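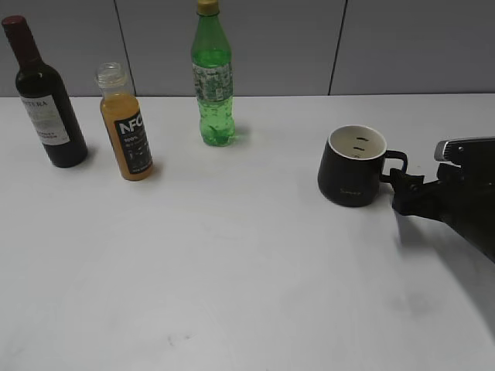 Bottles on a white tabletop.

Setting up your Haltano cellar log

1. Open the app and tap New Shelf. I name mine by room — boring, but I can find things!

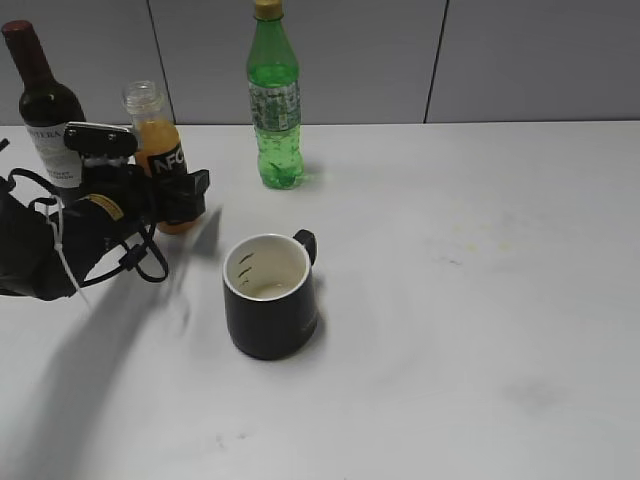 2. Type in the name and the vintage, then hit Save. The free version holds 835 entries, plenty for me.

Note: skip the photo import until you've made a shelf.
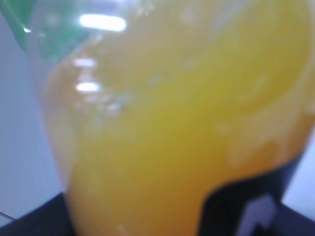
3. Go to Backup and pick a folder.

Caution: Reset wipes every shelf, and there's no undo.
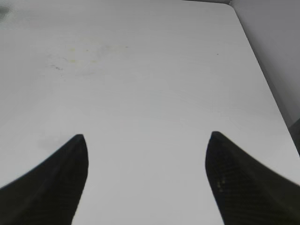 Dariusz Rutkowska: Mine froze at step 3 until I updated the app.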